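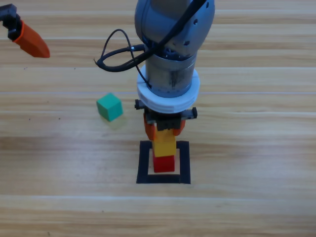

Nokuthula Engelbrecht
Lab safety and methods lead, Tunwood
Last updated 1/7/19

How to run a block stacking test so other people can repeat it

Block stacking looks like a small job for a robot, and many teams treat it this way. They put some blocks on the table, start the program, and write "success" in a notebook. Two months later they can not say what the success was. In this page I explain the rules we use at Tunwood for stacking tests on a table with two arms. They are our house rules, so check them against the safety standards of your country and the manual of your robot before you follow them.

Before you start

Read the risk assessment for the cell. If it was written for one arm, it does not cover two arms over the same table, and you must write a new one. Include the gripper and the part in it, also when the part is light.

Mark the target zone with tape. We use a black tape square, larger than the block, so that wood is visible on all sides when the block stands inside. Press the corners down well. A lifted corner can move a block and then your result is about tape.

Write down which block is the base and which one goes on top. In our basic test red is the base and yellow goes on top. Green is the distractor: it stays outside the square, and the robot has to leave it alone. If the green block is touched, the trial is a fail even if the stack is perfect.

Check the cable at the wrist. Move the last joint by hand command to both ends of its travel and watch the loop. It must not pull tight and it must not hang lower than the gripper.

Setting the arms

1. Choose which arm is active. Write it on the sheet.

2. Send the other arm to its waiting pose. The fingertips of the waiting arm must be above the table and away from the path of the active arm. We do not accept a waiting pose that was made "by eye" the same morning. Save it in the program with a name.

3. Set reduced speed for the first three trials. Keep one person at the stop button, and this person does nothing else. No typing, no phone.

4. Run the full path once with the gripper empty.

Running the trial

Start with the base block already inside the square. The arm picks the top block, moves above the base, comes down straight, and opens the fingers. Then it goes up straight before any sideways movement. In our sheets we have the line "release wait" with the value 1000 ms, and the arm must not go up before this time is over. We tried shorter times in November and the results were difficult to compare between operators, so please keep the value.

Do not reach over the table to correct a block while the program is active. Stop, wait until both arms are still, correct, and record the trial as interrupted. I know it is slow.

What counts as success

The top block rests on the base with the fingers open and fully clear. The base is still completely inside the tape. The stack stands for 3000 ms after the arm is clear. All conditions must be true together - we do not give half points.

A block that is still held by the gripper is never counted, also when it sits exactly above the base. Siyabonga Coetzee added this rule after he compared the sheets of two groups and found that one of them stopped the clock at contact.

What to record

Trial number, active arm, name of the waiting pose, speed setting, result, and the reason for each fail in a few words. Keep interrupted trials in the file. When you change the fingers, the tape or the blocks, start a new sheet and do not mix the numbers with the old ones.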